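Packed Lunches and Hot Dinners: Midday Eating at Two Primary Schools
Project report, Food and Society module

1. Background

The project set out to compare how children eat at midday in two primary schools, one in Iltcombe and one in Gravach. Both schools offer a hot dinner and both allow a packed lunch. Iltcombe has its own kitchen. At Gravach the food is cooked at a central kitchen in Plodmont and driven over in heated boxes, arriving shortly before noon.

Most of the reading for the module dealt with what children are given to eat. Less of it dealt with how long they have, where they sit and who they sit with. These were the things we wanted to look at. Our question was whether children who bring food from home have a different sort of meal from those who take the hot dinner, apart from the food itself.

2. Method

We sent a short paper questionnaire to the families of children in Years 3 to 6 at both schools. It had twelve questions, ten of them tick-box and two with space for a written answer. We had 178 forms back before the February half-term. Nine of these had only the first page filled in, but we kept them for the questions that had been answered.

We also spent four lunchtimes in each dining hall. We sat at the side with a plan of the tables and noted when each table filled, when it emptied and whether hot dinners and packed lunches were mixed on it. No children were interviewed and no names were written down.

The Igwe scale for shared meals, which we had used in an earlier assignment, was going to be part of the questionnaire. We dropped it after the pilot. Parents found the wording hard to apply to school, where they are not present at the meal.

3. Findings

3.1 Who eats what

At Iltcombe, 58 per cent of the families who replied said their child had a hot dinner on most days. At Gravach the figure was 42 per cent. The reason given most often for a packed lunch at Gravach was that the child did not like the food. At Iltcombe it was cost.

Several parents wrote that their child changed from one to the other according to the menu. Our form did not allow for this very well, as it asked only about "most days". Fish days and roast days were both mentioned as days when a child would switch. 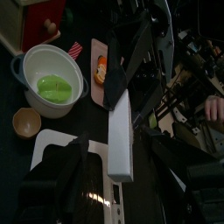

3.2 Time at the table

Children with packed lunches sat down first in both schools, as they did not have to queue. At Iltcombe the last of the hot dinner queue was served at 12.35, and the bell for the playground went at 12.50. A child at the back of the queue therefore had fifteen minutes to eat two courses. At Gravach the year groups come in separately and the queue was shorter, but the tables were needed again sooner.

In the written answers, time came up more than any other subject. One parent wrote, "She comes home starving because she would rather go out than finish." Another said their son had asked for sandwiches so that he could be out by the time football started.

3.3 Sitting together

Iltcombe has separate tables for packed lunches. Gravach lets children sit where they like within their year group. In the questionnaire, 72 per cent of all families said it mattered to their child to sit with friends, and a few at Iltcombe said their child had moved to packed lunches for this reason alone. We saw mixed tables at Gravach on all four visits. They were noisier and took longer to empty.

4. Problems with the data

The forms went home in book bags, so we do not know how many reached a parent. Families with strong views about school food were probably more likely to reply. Four visits to each hall is a small number, and on one of the Gravach visits the van from Plodmont was late, which put every sitting back.

5. Discussion

The type of lunch made a difference to the length of the meal and, at Iltcombe, to the company. Both of these come from how the hall is run. Iltcombe could try mixed tables for half a term without any change to the kitchen. Shortening the queue would be harder, as there is one serving hatch and no room for a second.

If the project were repeated, we would ask about each school day separately and include the infant classes, who eat earlier and were left out here.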